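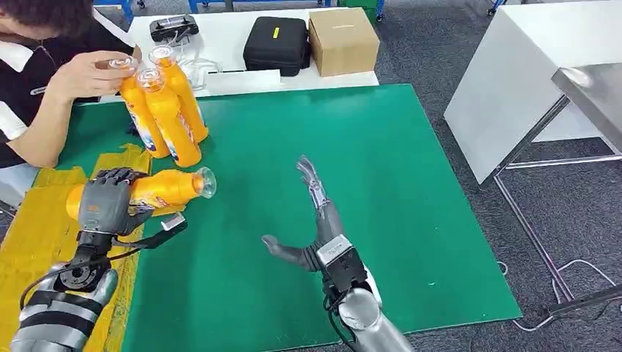
Prorunholm Worktop 2, oiled finish

Kitchen and workroom tops, cut to order
Sold by Plastus, shipped from the Cerov yard
Order code 1887-W2

In stock: most lengths. Long ones on a wait, see further down.

Solid top for kitchens, utility rooms, craft rooms, garages, shop counters. Comes ready oiled on all faces, underside too. No need to oil before fitting unless you cut it, then do the cut edges the same day please. We get more returns from unsealed sink cutouts than from everything else put together.

What you get

One top, cut square, edges eased by hand
Fixing brackets and slotted screws
Small tin of the Wegener oil, enough for the cut edges and one top-up coat
Care card

Not included: upstands, end caps, sink cutouts, delivery beyond the kerb.

Sizes

Thickness 38 mm on everything. The old 27 mm is finished, please don't ring about it, there is none left at the back.
Depth 620 mm standard. Breakfast bar depth 900 mm.
Lengths 1 m, 1.5 m, 2 m, 2.4 m, 3 m.
Tolerance on length is 2 mm either way. If you're going wall to wall, measure at the back AND at the front, walls are never straight, and order long.

Joining

Two lengths will join end to end with the bolt kit (sold separate, three bolts per joint). Corners are butt joints only. We don't do the mitred kind in timber, it opens up in winter. Keep any joint well away from the sink and at least 300 mm from a hob cutout.

Fitting notes

Leave it flat in the room where it's going for 13 days before you fit. Yes really. Battens under it, battens on top if you have them, wrapping off. Not leaning on a wall, not next to a radiator.

Use the slotted brackets. Wood moves across the width and if you screw it down tight it will split, and thats not a fault we can refund.

Gap of 5 mm at the wall, cover it with upstand or tile.

Over a dishwasher or washing machine use the foil barrier, stick it to the underside. Steam does more harm than spills.

Oiling

First month: one thin coat a week. Wipe on, leave 21 minutes, wipe off all of it. If it's sticky the next morning you left too much on, rub it back with a grey pad and go again.
After that: when water stops beading. Twice a year for most people, more round the sink.

Cloths with oil on can heat up and catch fire by themselves. Soak in water, lay out flat outside, then bin.

Everyday use

Warm water, drop of washing up liquid, dry cloth after. No bleach, no cream cleaner, no steam mop (somebody did). Put a trivet under pans. Iron and tin cans left on a wet top leave black marks, lemon juice takes most of them out, sanding takes out the rest.

Bottles of cooking oil and sauce leave rings. A tray sorts it.

Changes since the last version

Longer slots on the brackets
Underside now oiled at the yard, used to be left bare
Corner protectors on the packing are thicker, fewer dented ends
Price up a bit on the 3 m only

Delivery

Pallet, kerbside, two people needed to lift anything over 2 m. Driver won't bring it in. Check the ends before you sign, write DAMAGED on the sheet if the wrap is torn, photos to us the same day.
Standard lengths leave the yard in 2 to 4 working days. The 3 m and the 900 mm depth are cut in batches, next batch September.
Islands and highlands cost extra, get a quote first.

Returns

Full uncut tops, dry and wrapped, 21 days. Cut, drilled or fitted tops can't come back unless there is a fault in the timber. Small knots and colour differences between boards are normal and not a fault. Samples are free, order one if colour matters to you.

Goes with

Prorunholm upstand, 80 mm high
Wegener top oil, 1 litre
Bolt kit, per joint
Foil barrier, 2 m roll

Orders before 1 pm are picked the same afternoon. Phone line shuts at 4, email gets read in the evning as well.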